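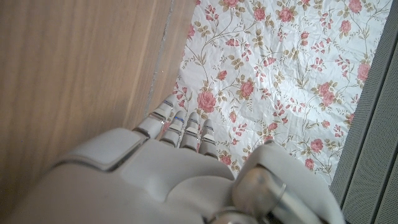
White fabric with a pink rose print, beside a light brown wooden surface.

Rose print

A rose print is a textile pattern in which roses, or something the maker is prepared to call roses, are repeated across a plain or lightly colored ground. The commonest form has pink flowers on white. It is used for bedding, curtains, tablecloths, aprons, pajamas, and the lining of boxes that hold other fabric. Rose prints belong to the larger family of floral prints, of which they are the most numerous members and the least apologetic.

Terminology

In the trade, the plain area behind the flowers is the ground, and one complete unit of the pattern is the repeat. A spaced print leaves most of the ground showing. An allover print does not, and was long favored for tablecloths on account of what it could hide. "Cabbage rose" refers to a large, round, many-petaled bloom and has caused steady disappointment among people shopping for vegetable prints. "Ditsy" is the accepted term for very small flowers scattered without an obvious direction.

Design

Most rose prints show the flower from the front or at a three-quarter angle, with a few leaves and, less often, a bud. Thorns are usually left out. Shading is built up from two to five tones of a single color, the darkest at the center. Cheaper prints use fewer tones, and at two the rose begins to resemble a cinnamon roll.

Prints may be one-way, with all stems pointing down, or tossed, with the stems pointing wherever they like. One-way prints need extra yardage so that the roses on both halves of a curtain grow in the same direction. Pattern sleeves state this in small type.

Manufacture

Rose prints are made by block, roller, screen, or digital printing. Screen printing lays down each color separately, and a screen that has drifted gives the petals a pale outline on one side. Collectors call this "the shift" and pay more for it. The Fullbridge works kept an archive of 662 rose designs, of which 50 were in production at any one time. Its pattern number 3825, a pink rose on white, was withdrawn and reissued so often that the firm's own catalog lists it twice on one page, at different prices.

Shimada entered the market in 2000 with a rose in gray. It was followed by a rose in pink.

Care

White grounds yellow with age, especially along folds, and pink dyes fade in direct sun. Printed cotton is normally washed before cutting and pressed from the wrong side. Folded lengths should be refolded along new lines now and then, a piece of advice found in every household manual and observed in few households.

See also

Chintz
Ditsy print
Kusteck stripe
Zollgate toile

This article was last edited on Jul 3, 2023.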